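Chapter 6
Grasping and Releasing Everyday Objects

Learning goals

After working through this chapter, you should be able to:
describe a two-finger grasp in terms of contact points, closing force and friction;
choose a grasp location on an object that changes shape under load;
plan a release over a target opening;
record a demonstration so that another team can use it.

6.1 From Blocks to Trash

The exercises in Chapter 5 used rigid blocks of known size. A block has flat, parallel faces, and its width does not change when the fingers close. Few objects in a kitchen behave this way. A thin plastic bottle gives way under the fingers, and its label may slide against the wall. The opening between the fingers at first contact is therefore larger than the opening at which the grasp becomes stable.

The course project for this part of the book is the Gremton kitchen task, written by Shona Urquhart for her second-year robotics class. Each team collects demonstrations with hand-held grippers, then trains a controller on the recordings. In the 2022 class, five teams submitted 524 demonstrations, of which 89 were rejected during review. The most common fault was a release begun before the object had cleared the rim of the bin.

Figure 6.1 is taken from the disposal step. The fingers press on opposite sides of the bottle, close to one end of the label. Note the crumpled wall and the slightly loose label edges when you answer Problem 2.

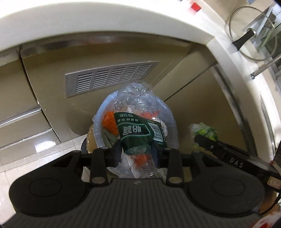

Figure 6.1. Clear plastic bottle held upside down over a lined bin.

6.2 Terms Used in This Chapter

Contact point. A place where a finger touches the object. For soft objects, treat it as a small area.

Closing force. The force applied by each finger along the line joining the two contacts.

Slip. Relative motion between finger and object along the surface. A loose label can slip while the finger itself does not.

Release height. The vertical distance from the lowest part of the object to the rim of the container at the moment the fingers begin to open.

Section 6.3 derives the minimum closing force for a rigid object. Section 6.4 extends the result to thin-walled containers.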